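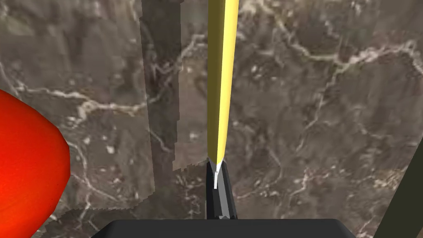
Wörterbuch weg, Notizen weg, und trotzdem zufrieden

Vier Wochen mit dem Plilano — dem kleinen Lesegerät von Trastia, das seit Januar in den Läden liegt

Erst mal die schlechte Nachricht. Wer vom Vorgänger kommt, sucht das Wörterbuch vergeblich. Lange auf ein Wort drücken, warten, nichts. Nur der Markierstift springt an. Die Notizfunktion ist auch verschwunden, angeblich kommt sie mit einem späteren Update zurück. Wann, wollte man mir bei Trastia nicht sagen.

Dafür ist das Ding schnell. Richtig schnell. Umblättern ohne dieses kurze Zögern, das man von E-Ink kennt und irgendwann nicht mehr bemerkt, bis es fehlt. Ein dicker Roman mit über 900 Seiten öffnet sich, bevor ich den Daumen wieder weg habe. PDFs bleiben eine Qual, aber das sind sie auf sechs Zoll immer.

Die Schrift

Zwölf Schriftarten sind vorinstalliert, von denen ich drei benutzen würde. Eigene lassen sich nachladen: Gerät ans Kabel, Ordner "fonts" anlegen, Dateien rein, neu starten. Steht so nicht im Handbuch. Im Handbuch steht überhaupt wenig. Silbentrennung auf Deutsch funktioniert ordentlich, nur bei langen Komposita rutscht gelegentlich ein Strich an die falsche Stelle. Blocksatz lässt sich abschalten, zum Glück.

Der Laden

Hier wird es zäh. Trastia verkauft seine Bücher über Ornus, und der Ornus-Shop auf dem Gerät ist langsam, unübersichtlich und vergisst gern mal den Warenkorb. Zweimal musste ich mich neu anmelden, mitten im Kauf. Am Rechner geht es besser. Also dort kaufen, dann synchronisieren, fertig.

Onleihe? Geht, mit Umweg. Man braucht den Adobe-Account und einmal den PC, danach läuft es. Ans Smits, die in einer Stadtbücherei die digitale Ausleihe betreut und den halben Tag am Telefon genau solche Fragen beantwortet, rät ihren Lesern, den Account vorher anzulegen. "Die meisten geben bei der Autorisierung auf. Dabei sind das fünf Minuten, wenn man das Passwort noch weiß."

Akku und Licht

Nach 18 Tagen das erste Mal geladen, bei gut einer Stunde Lesen am Abend und WLAN meist aus. Die Beleuchtung ist gleichmäßig, unten links ein etwas hellerer Fleck, den ich nach dem dritten Abend nicht mehr gesehen hab. Warmes Licht nur von Hand, einen Zeitplan gibt es nicht.

Und die Hülle von Kahraman, die im Paket liegt: sitzt stramm, riecht anfangs streng nach Kleber, weckt das Gerät beim Aufklappen zuverlässig auf. Beim Zuklappen schläft es meisstens auch ein. Nicht immer. Einmal lag es morgens mit leuchtendem Display im Rucksack.

Ich behalte es trotzdem. Für unbekannte Wörter liegt jetzt das Handy daneben.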